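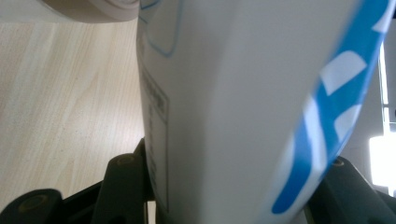 I've been trying to drink more yogurt drinks this winter, mostly to stop myself buying a latte every time I walk past Radebe on my way home, and it has slowly turned into a whole little hobby with its own page. Today's bottle was a big white one with a bold blue design on it, and I love that look – plain and cheerful, like the dairy shelf when I was a kid. There's a narrow panel of tiny print on it too, which I never read until I've already had a glass. Bad habit!

For anyone new, these pages are short. I pour a drink and I write down what I thought before I forget. My notebook is up to 64 entries now and some of them only say "too sweet" (sorry, past me).

A few things I've picked up since the last gallery. Shake with the cap on tight, then let the bottle stand for 5 minutes so the foam can settle. Four hours in the fridge is plenty if it's come home warm from the store. And if you're having people over, get out the plastic cups with lids, the kind you get with iced coffee, because they stack and you can carry them out to the porch without wearing your drink.

Pouring is still my weak spot. I go too fast, every time, and then I'm wiping down the table with my sleeve. What helps me is to take the lid off and put it to one side, set the cup well in from the edge of the table, and tip the bottle over it at a long slant so I can stop when I want to.
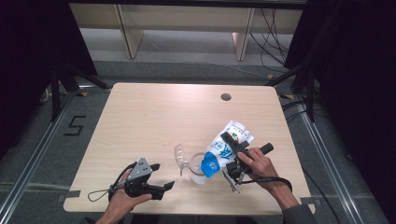 Felicja Wilczyńska wrote in to say that she never pours a yogurt drink straight from the fridge, she gives it a while on the counter first, and that it tastes twice as good and comes out smoother. She also thinks I'm too hard on the plain ones and should try them with a spoonful of honey stirred in at the bottom of the cup.

I'm going to test the counter thing next, Felicja, and the honey too – I have a jar from the Ristambridge market that needs using up. The plain ones get another chance in February, when I'll also do the fruit flavors, starting with peach. If you have a favorite, send it in and tell me how cold you like it!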